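Search this repository Go

# Ultari bench notes

Welcome, and thank you for stopping by! Ultari is our collection of recordings from the two-arm bench at Plukis – almost 3,000 of them so far – and this page covers what you'll probably want to know before you download.

## Why we started

Our sample room has always run on patient people. Six of them used to spend most of a shift setting up glasses and paper filters, over and over, and their wrists felt it. Now the arms are learning some of that handling, and the same six people plan the sessions, lay out the table and decide which recordings are good enough to keep.

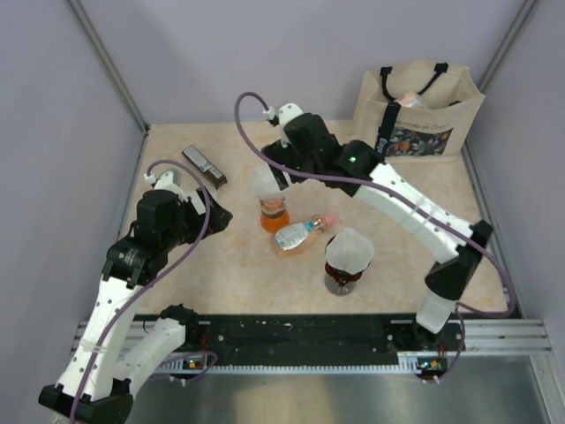 ## What changed for the staff

Fidel Aravena, who trained most of us by hand, was wary at first and told us so. He now writes the table layouts, and the bottles and stemmed glasses are in there at his insistence. Nobody's hours were cut, though the early shift did move, and we're still talking that over.

## Using the data

The first 800 recordings use older labels, so please load them separately. A cleaned-up set is planned for October.

Last edited 2020-09-22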